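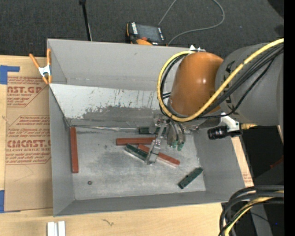
Papadakis cuts lacquers and presses short-run vinyl out of a single-story building in Uncombe, and on January 6, 2023 it opened the pressing floor to labels and press for the first time. I went because the Dadolix album is being made there. The order is 204 copies on black, 37 of them with a hand-numbered insert. The cutting is done on a lathe that Jenő Magyar has been rebuilding in stages for most of his working life.

Magyar ran the cutting room portion. He cuts from 24-bit files and asks for sides under 20 minutes at 33 rpm. Side B of the Dadolix record runs longer than that. His options were to drop the level or to move one track to side A, and the band chose the level. He played the reference lacquer against the file with gains matched. The top end on the lacquer was slightly softer on the closing track, where the groove is nearest the label. The bass was summed to mono below a corner frequency he did not want printed. I heard no distortion on the vocal sibilants, which had been a problem on the last Dadolix single.

Plating is done off site by Jodow. Fathers and stampers come back by van in padded cases. Divina Yap, who schedules the presses, said plating is still the longest wait in the job and that she does not quote a date until the stampers are in the building.

The pressing floor has two manual presses and one automatic. Only the automatic was running. Visitors stood behind a painted line with ear protection. A puck of warm PVC goes between the labels, the press closes, steam then cooling water runs through the molds, and the excess is trimmed from the rim. Trimmed vinyl goes into a regrind hopper. Yap's policy is that regrind is used for test runs and never for sold stock.

Test pressings are checked in a small room with two turntables and closed headphones. Roksolana Savchuk listens to every side in full and logs clicks by time. Her sheet for the first Dadolix test had three entries on side A and none on side B. One of the three repeated on a second copy, so the stamper was cleaned and a new test was pulled.

Questions at the end were mostly about price. Setup costs are the same for any quantity, and the sleeve printer is a separate invoice. Michalis Raptis asked about recycled compound. It is available in black only, with a slightly higher noise floor by Savchuk's account. I did not get to hear a sample.

The Dadolix album has eight tracks. Preorders are open through the band's own store.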